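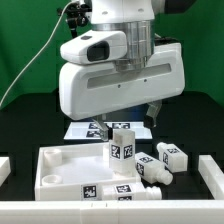

Our library's reading room is getting painted at last, and I could not be happier about it! The walls have been the same tired beige for as long as I've had a card, and when Edith Espinoza asked people what they wanted instead, 162 of you wrote in. Green won by a mile. Picture the green behind the black table in the photo up top and you're close to what you'll see on the long wall - bright, fresh and a little bit bold. The other three walls will be a soft cream so the room doesn't shout at anyone who came in to read the paper.

Shoaib Hayat tried out test patches from Dradov and Wamton by the front windows, and I went back three times in one day to look at them (yes, really). The Wamton green kept its color even at dusk, so that's the one we're buying, 30 gallons with the primer. 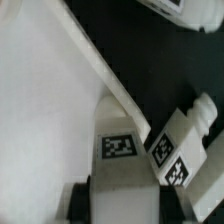
The shelves will be moved out over two weekends, starting with local history and the cookbooks. Holds can still be picked up at the side desk, and story hour goes on as usual upstairs with Giuliana Salazar. If you have old photos of the reading room, please bring them by - we'd love to hang 18 of them along the hallway when the doors open again in September.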